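Company > Workshop > About us

By Marlene Kowalchuk, April

Landimetti makes and refinishes wooden tabletops in Naltevstead. The shop has two benches and a spray room. Most orders are for kitchens and school workrooms, 500 pieces a year at present.

Tops are sorted by figure before cutting. Straight grain goes to narrow desks. Boards with a wide arch are kept for full-width tops, where the loops can run uncut.

Pale wood shows glare, so we finish to a low sheen and check each top under the bench lamp. Small dark specks are left in unless the customer asks otherwise.
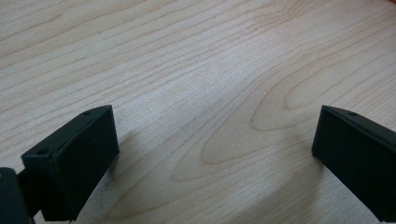

Materials and orders

Finish is supplied by Kustorar and applied in thin coats, sanded between. Standard tops are listed in the Iyamu range, which has 129 sizes. Other sizes are cut to drawing. Send dimensions in inches, with the edge profile marked.

This site uses cookies to remember your settings. Accept | Decline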